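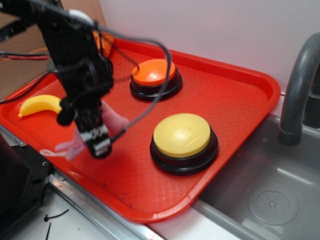 Rotes Tablett mit zwei Drucktastern und Spielzeugbanane

Zwischenbericht zum Projekt Denden — Mehrsprachige Familienbegleitung im ländlichen Raum
Vorgelegt der Robles-Stiftung durch den Trägerverein Familienbildung Radholm
Stand: 22.04.2021

1. Gegenstand des Berichts

Der Trägerverein berichtet hiermit über den Verlauf des zweiten Förderabschnitts des Projekts Denden. Der Bericht folgt der Gliederung, die mit dem Bewilligungsbescheid vereinbart wurde, und umfasst die inhaltliche Umsetzung, die Personal- und Raumsituation, die Mittelverwendung sowie die Planung bis zum Ende des Förderabschnitts. Der zahlenmäßige Nachweis wird gesondert eingereicht.

Ziel des Projekts ist es, Familien mit Kindern im Vorschulalter, in denen neben dem Deutschen eine oder mehrere weitere Sprachen gesprochen werden, frühzeitig mit den Bildungs- und Beratungsangeboten der Region in Kontakt zu bringen. Das Projekt arbeitet an fünf Standorten in Radholm und den umliegenden Ortsteilen. Die Teilnahme ist für die Familien kostenfrei.

2. Verlauf der Familiengruppen

Die Familiengruppen bilden den Kern des Vorhabens. Im Berichtszeitraum waren 63 Familien angemeldet. Die Nachfrage übersteigt an zwei Standorten weiterhin die vorhandenen Plätze; dort wird eine Warteliste geführt, die nach Dringlichkeit und Alter der Kinder geordnet ist.

Infolge der geltenden Kontaktbeschränkungen konnten die Gruppen über längere Strecken nicht in der vorgesehenen Form zusammentreten. Der Trägerverein hat darauf mit einer Umstellung in kleinere, feste Gruppen reagiert und, soweit Witterung und Gelände es zuließen, Termine ins Freie verlegt. Wo auch dies nicht möglich war, fanden Einzelgespräche per Telefon oder Video statt. Die Gruppenleitungen bewerten die telefonische Begleitung unterschiedlich: Familien, die bereits vor den Einschränkungen regelmäßig teilgenommen hatten, blieben gut erreichbar. Neu angemeldete Familien zogen sich häufiger zurück und mussten mehrfach angesprochen werden.

Inhaltlich orientieren sich die Treffen an Alltagsthemen. Behandelt wurden Einkaufen und Kochen, der Tagesablauf in der Kindertageseinrichtung, Arztbesuche und der Übergang in die Grundschule. Zu jedem Thema liegt eine Handreichung in einfacher Sprache vor. Die Übersetzungen wurden zum größeren Teil abgeschlossen; ausstehend ist die Handreichung zum Schulübergang, deren deutsche Fassung nach Rückmeldungen der Grundschulen noch einmal überarbeitet wurde.

Das Thema Einkaufen und Kochen fand besonderen Zuspruch. Viele Eltern brachten eigene Rezepte und Bezeichnungen für Lebensmittel ein, die in eine gemeinsame Wortsammlung aufgenommen wurden. Die Sammlung wird fortgeschrieben und soll den Kindertageseinrichtungen zur Verfügung gestellt werden. Für das Rollenspiel mit den jüngeren Kindern haben sich einfache Gegenstände bewährt, die ohne längere Erklärung benannt, gereicht und sortiert werden können.

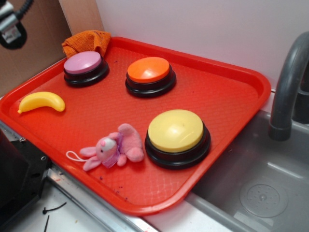 Spielküche: Tablett mit Drucktastern in drei Farben, Tuch und Spielzeugbanane

3. Zusammenarbeit mit Einrichtungen und Behörden

Die Zusammenarbeit mit den Kindertageseinrichtungen verlief überwiegend zufriedenstellend. Die Leitungen leiten Hinweise auf interessierte Familien zuverlässig weiter, sofern eine Einwilligung vorliegt. Das hierfür verwendete Formular wurde gekürzt, nachdem mehrere Einrichtungen die bisherige Fassung als schwer verständlich bezeichnet hatten. Die Neufassung ist mit der Datenschutzstelle abgestimmt.

Schwieriger gestaltete sich die Abstimmung mit der Schuleingangsberatung. Vereinbarte Gesprächstermine wurden wegen anderweitiger Belastung der beteiligten Stellen verschoben, teilweise ohne Ersatztermin. Der Trägerverein hat der Verwaltung vorgeschlagen, die Beratung der Familien des Projekts an einem festen Termin im Monat zu bündeln. Eine Antwort lag bei Abschluss dieses Berichts noch nicht vor.

Positiv hervorzuheben ist die Zusammenarbeit mit der Bücherei Radholm. Sie hat ihren Bestand an mehrsprachigen Bilderbüchern erweitert und stellt den Familiengruppen Bücherkisten zur Verfügung, die zwischen den Standorten wechseln. Die Ausleihe über die Gruppenleitungen war auch während der Schließung der Publikumsräume möglich.

4. Personal und Qualifizierung

Die Stelle der Projektkoordination ist durchgehend besetzt. Bei den Gruppenleitungen auf Honorarbasis kam es zu einem Wechsel; die Nachfolge wurde zeitnah geregelt, sodass keine Gruppe dauerhaft aufgelöst werden musste. Die Einarbeitung erfolgte durch Hospitation und anhand des Leitfadens aus dem ersten Förderabschnitt.

Die vorgesehene Fortbildung zur alltagsintegrierten Sprachbildung wurde in ein Onlineformat überführt. Der praktische Teil, in dem Gesprächsanlässe mit Spielmaterial erprobt werden, ließ sich in diesem Format nur eingeschränkt vermitteln. Er wird als Präsenztermin nachgeholt. Die Teilnehmenden äußerten den Wunsch, dabei stärker auf Materialien mit unterschiedlichen Oberflächen einzugehen, da sich Eigenschaftswörter wie weich, rau oder glatt mit den Kindern auf diesem Weg gut einführen lassen.
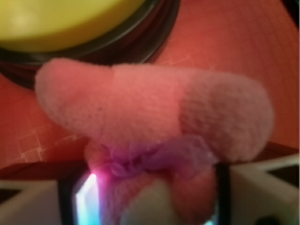
Rosa Plüschobjekt mit durchscheinendem violettem Stoff

Eine Supervision für die Gruppenleitungen wurde neu eingerichtet. Sie war im ursprünglichen Antrag nicht enthalten und wird aus Eigenmitteln des Trägervereins bestritten. Anlass waren Rückmeldungen, wonach die Gespräche mit Familien in belasteten Wohn- und Arbeitsverhältnissen zugenommen haben und häufig über den Auftrag des Projekts hinausgehen. Die Gruppenleitungen verweisen in diesen Fällen an die zuständigen Beratungsstellen.

5. Dokumentation und Datenverwaltung

Anmeldungen und Teilnahmen werden seit Beginn des Förderabschnitts über das Programm Jernenix erfasst. Die Umstellung von den zuvor verwendeten Papierlisten verursachte zunächst einen erhöhten Aufwand, insbesondere bei der Übernahme älterer Einträge. Inzwischen liegen die Teilnahmedaten aller Standorte in einheitlicher Form vor. Zugriff haben ausschließlich die Projektkoordination und deren Vertretung.

Offen ist noch die Auswertung nach Familiensprachen. Das Eingabefeld lässt bislang nur eine Angabe zu, was der Situation vieler Familien nicht gerecht wird. Eine Anpassung wurde beauftragt. Bis zu deren Abschluss führt die Koordination eine ergänzende Übersicht ohne Personenbezug.

6. Mittelverwendung

Die Ausgaben bewegen sich im Rahmen des bewilligten Finanzierungsplans. Minderausgaben ergaben sich bei Raummieten und Fahrtkosten, da Präsenztermine entfallen sind. Mehrausgaben entstanden bei Telefon- und Lizenzkosten sowie beim Druck der Handreichungen, die den Familien vermehrt per Post zugestellt wurden.

Nach Verrechnung verbleibt ein nicht verausgabter Betrag von 3174 Euro. Der Trägerverein beantragt, diesen Betrag in den laufenden Abschnitt übertragen und für den nachzuholenden Praxistermin sowie für die ausstehenden Übersetzungen verwenden zu dürfen. Eine Aufstellung nach Kostenpositionen ist dem zahlenmäßigen Nachweis beigefügt.

Sachmittel für Spiel- und Anschauungsmaterial wurden sparsam eingesetzt. Bei Neuanschaffungen wird auf leichte Reinigung und auf die Verwendbarkeit in verschiedenen Altersgruppen geachtet.

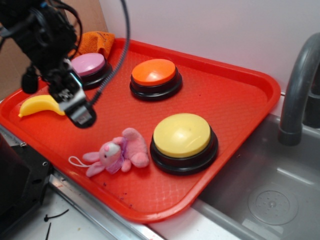 7. Planung bis zum Ende des Förderabschnitts

Für die kommenden Monate sind folgende Schritte vorgesehen:

— Wiederaufnahme der Familiengruppen in Präsenz, gestaffelt nach Standort und vorbehaltlich der jeweils geltenden Bestimmungen
— Abschluss der Übersetzungen zur Handreichung Schulübergang
— Durchführung des praktischen Fortbildungsteils für alle Gruppenleitungen
— Klärung des gebündelten Beratungstermins mit der Verwaltung
— Übergabe der Wortsammlung an die Kindertageseinrichtungen im August

Sollte eine Rückkehr zu Präsenzterminen weiterhin nicht möglich sein, wird die Form der kleinen, festen Gruppen beibehalten. Eine Verlängerung der Projektlaufzeit wird derzeit nicht beantragt. Der Trägerverein bittet jedoch um ein Gespräch mit der Robles-Stiftung über die Wartelisten, da eine Ausweitung der Plätze mit den vorhandenen Honorarmitteln nicht zu leisten ist.

Anlagen: Terminübersicht der Familiengruppen; Leitfaden für Gruppenleitungen; Einwilligungsformular in der Neufassung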